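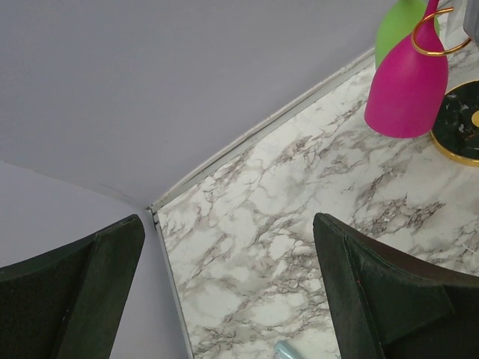 Vira Tkachenko asked in June whether the Nisunel gripper kit is ready to buy for kitchen counter work, or whether buyers should wait for the next finger set. The maintainers' reply is that the current set is supported and will remain so.

Nisunel Counter Set: Data Card

Summary
This release accompanies the Nisunel two-finger gripper kit, supplied by Comberg. It contains 761 recorded episodes of tabletop handling, viewed from the wrist. Of these, 483 were recorded on light, veined countertops.

Contents
Episodes are grouped by surface. Objects include vases, trays and small household items. Held-out episodes: 44.

Intended use
Evaluation of the kit before purchase, and training of grasping models. The set is not suitable for safety certification.

Known limits
The fingers cover part of the view in close work. Objects near the image border may be incomplete. In 23 episodes the task label is missing.

Contact
Hinata Koyama, Civbridge office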